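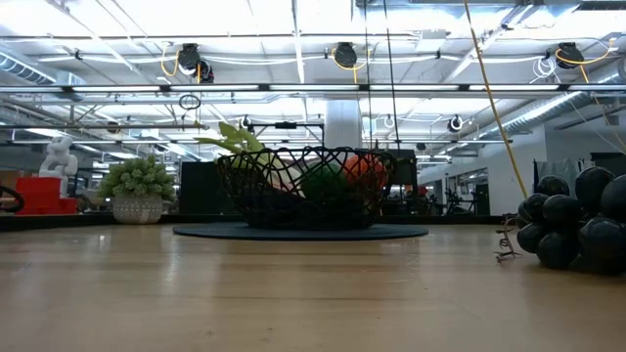
Mavusia Tabletop: README and data card

Welcome, and thank you for taking the time to read this before you download anything! Mavusia is a set of recorded tabletop manipulation episodes that we put together to study one fairly narrow question – how well does a pick policy hold up when the thing it has to pick is partly hidden by the container it sits in? Most of our earlier work used plain bins and solid bowls, and we had grown a little too comfortable with the numbers we were getting.

What's in it

There are 1267 episodes in total. Every episode is one attempt at one instruction, given in ordinary English, such as "take the orange one out of the basket" or "put the green ball-shaped one on the mat." Each comes with the fixed camera view, the joint states, the gripper state, the instruction text and a success label. The objects are mostly produce, held in an openwork basket or set directly on the table, and we left the usual clutter of a busy open workspace in the background on purpose. If your detector likes to fire on ceiling fixtures and houseplants, you will find out early.

We hold out 80 episodes for testing. Please don't train on them, even "just to check." The test list is in splits/test.txt and the file names don't overlap with anything in the training folder.

How the episodes were collected

All of them were teleoperated by 2 operators, who took turns so that neither one's habits would take over the whole set. They do have habits, though. One approaches nearly everything from above and the other likes to come in low from the side, and a policy trained on only one of them looks noticeably different from a policy trained on the other. The operator field is in the metadata if you want to look into this yourself, and we would love to hear what you find.

What we learned so far

Our baseline, Pukton, does well on items that stand up over the rim and much worse on small pale ones sitting low behind the mesh. It tends to close on the basket strand in front of the item. Adding a short re-look step before the grasp helped with this, and we report the mean over 5 training seeds in results/pukton.csv. We also tried masking out the basket altogether, which helped in one split and hurt in another, so we can't recommend it with a straight face.

Known problems

Success labels were entered by hand and a few are surely wrong. Reflections on the polished tabletop confuse the depth estimates. Grape clusters are labeled as a single object, so don't use this set for counting.

Questions go to Nermin Ersoy, who keeps the repository and answers more patiently than the rest of us.

Last updated: Tuesday, March 19, 2024

Comments

tamsin_r: Is the operator field filled in for the test episodes too? I only see it in train.

Nermin Ersoy: It is, but in a separate file, splits/test_meta.json. I'll add a line to the loader notes, thank you!

gridwalker: Same trouble with strands here, on a different arm. The re-look step helped us as well, though it makes everything slower.

Contact: Nermin Ersoy, Bivmont | © 2024 Bivmont | Back to top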